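1/ Small update on the blog and the newsletter. I've had a few messages asking if the site is dead. It isn't. I'm moving it, and it's taking longer than I said it would in March.

2/ The old host, Pakero, put the yearly price up again and stopped answering tickets. Last one I sent was about the contact form. If you wrote to me through that form and heard nothing, I never got it. Please send it again.

3/ Everything is going over to Follness. They don't have an import tool for a blog as old as mine, so the posts come across as plain files and I tidy each one by hand. Headings, links, captions, the lot.

4/ There are 97 posts to move. I've done 31. The order is most read first, so the ones people look for should be back soonest.

5/ Kamran Hayat wrote a script for me that fixes the dates and the broken quote marks. It saves a few minutes a post. Thanks Kamran. He has a blog of his own and it gets updated more than this one.

6/ Comments are the awkward bit. The export gave me 2477 and a lot of them are spam from the years when I had the filter switched off. I'll keep the real ones and put them at the bottom of each post as text. You won't be able to reply to the old ones.

7/ If you left a comment under your full name years ago and would like it gone, tell me now. It's easier to take it out before the post goes up than after.

8/ The newsletter stays where it is. Same address, same sign-up, Sunday evenings. I've missed 4 in a row and I'm sorry about that. The next one will be short.

9/ Guest posts: Tuncay Şimşekoğlu has agreed to let me keep his two about walking the Fikov path. I've asked the others and am waiting to hear. If you wrote one and your email has changed, get in touch.

10/ The household posts are next in the queue, meaning the cleaning ones and the long one about the Mäkelä stove. 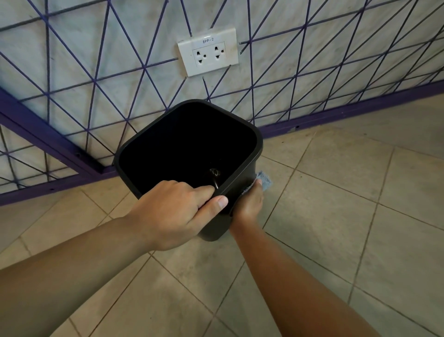

11/ Links. Old addresses will point to the new ones once the post has been moved. Until then you'll get an error page. If a post is on the done list and still gives you an error, send me the link.

12/ No date for when it's all finished. I do two or three posts of an evening when I'm not working late. New writing starts again after the guest posts are sorted.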